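Kitchen and front-of-house help wanted, Sastetti, Satthorpe

Quick one as we're short for the summer and need to get this out. Sastetti is looking for 2 people, one kitchen assistant and one for front of house. Small place, 20 seats inside, a few more in the yard when the weather lets us. Lunches all week bar one day (we close for deliveries and a proper clean), suppers three nights.

Posted May 19, 2026. Will take the ad down once both jobs are filled.

Kitchen assistant

Veg prep, washing up, putting the deliveries away, keeping the walk-in tidy. Some bread once you've settled in, if you fancy it. You'd be working to Hằng Khúc, who runs the kitchen and has done since we opened in March. No experience needed but you do need to be OK on your feet for a full shift, and OK with heat. Early starts on delivery mornings. If you've got a food hygiene certificate, great, if not we pay for you to do it in your first month.

Front of house

Taking orders, carrying plates, coffee, till, laying up. Answering the phone, which rings a lot more than it used to. Some café or pub work would help, mostly becuase there won't be much time to train anyone before it gets busy. Not essential though. Nestor Cabrera looks after the floor and does the rota, which goes up two weeks ahead. Swaps are fine, just write them on it.
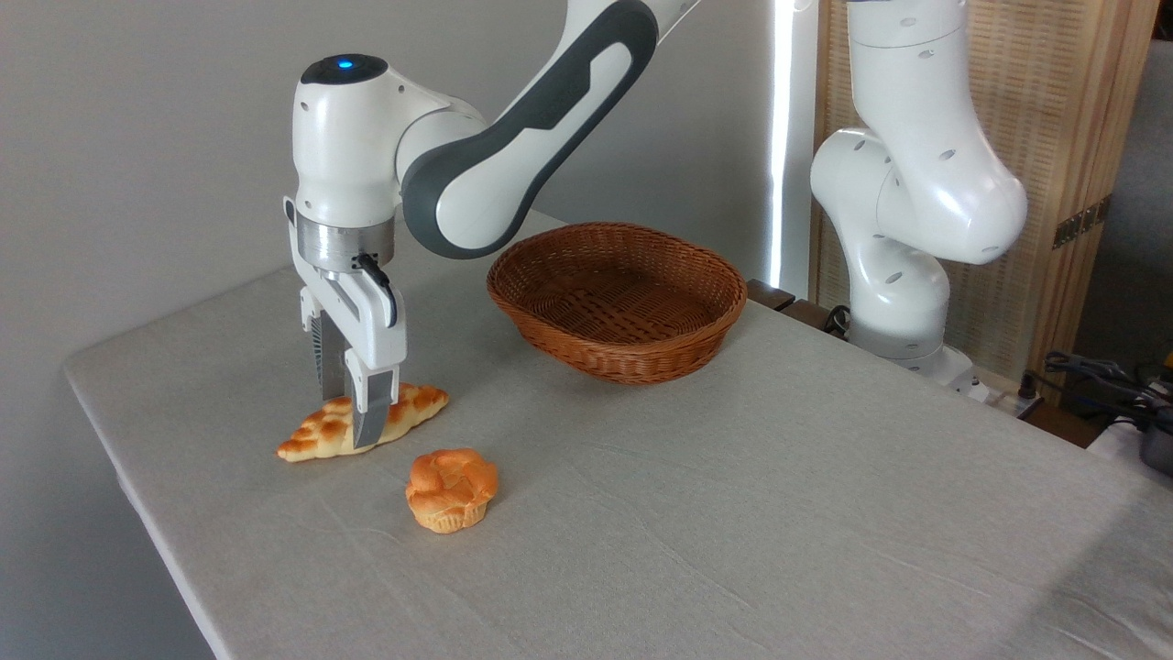
Hours and pay

Kitchen job is four shifts a week, front of house is three, with a fourth most weeks in high summer. Shifts are lunch or supper, not both on the same day unless you ask. Same hourly rate for both jobs, ring for the figure, it goes up after your trial month. Tips split evenly between everyone on that day, kitchen included. Staff meal before every supper service, and we do feed vegetarians properly. Paid holiday, paid monthly, payslips by email.

Contracts run to the end of the season. One of the two will probably be kept on over winter, can't promise which yet.

Getting here

We're at the bottom of Satthorpe, past the chapel. The last bus goes before supper finishes so you'd need a lift, a bike or to live near. Room for bikes in the yard. Parking is awful, sorry.

Who we'd like

Someone who turns up when they said. Over 18 for front of house as we serve wine, 16 and up for the kitchen, lunch shifts only if you're still at school. Returners very welcome, and people who've been out of work a while. Other langauges handy but we get by.

To apply

Ring and ask for Ada Serra, mornings are best, not between twelve and three please. Or drop a note in at the counter with your name, number, which job, and when you could start. CV if you have one. No need for a covering letter. We'll ask you in for a chat and then a paid trial shift, four hours, wear flat closed shoes.

Anyone who applied in March and didn't hear back, please try again, we lost a few messages when the phone got changed over.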